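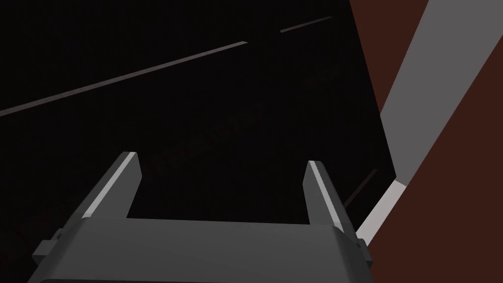 Kinetti Adjustable Task Lamp: Equipment Review
Gilholm Public Library, Reading Room Services

The Reading Room replaced its desk lighting in November after readers reported that the older lamps flickered and could not be dimmed. Two models were placed on the shortlist, one from Kinetti and one from Tistiteck. This review concerns the Kinetti lamp, which was selected and is now in use at 65 desks.

Construction
The lamp has a weighted base, a jointed arm and a narrow head. The base is heavy enough to stay in place when the arm is fully extended. The joints are firm on delivery and require two hands for the first few adjustments. Staff found that they loosened slightly with use and then held their position well.

Light quality
The light is even across an open book and leaves no bright spot on glossy paper. Brightness is set by a dial on the base. The lowest setting is suitable for evening use, when the room lights are reduced at 7 p.m. Readers working with faded handwriting asked for a stronger top setting, and for this purpose the Tistiteck lamp was the better of the two. It was not chosen because its fan could be heard at the neighboring desk.

Setup and care
Hajar Hegazy, who supervised the installation, reports that each lamp can be assembled without tools. The printed instructions are clear except for the page on cable routing, where the drawing shows the clip on the wrong side of the arm. The head should be wiped with a dry cloth only. Spray cleaners left a film on the diffuser during our trial.

Faults and service
Two lamps arrived with loose dials. The supplier, Kahsay, exchanged both within the week and did not charge for delivery. Replacement diffusers are sold separately, but the power supply must be ordered with a complete base.

Recommendation
The lamp is recommended for general reading desks. It is not recommended for map tables, as the arm does not reach the center of a large sheet. Branches wishing to borrow a sample should contact Nuria Worku at extension 3384.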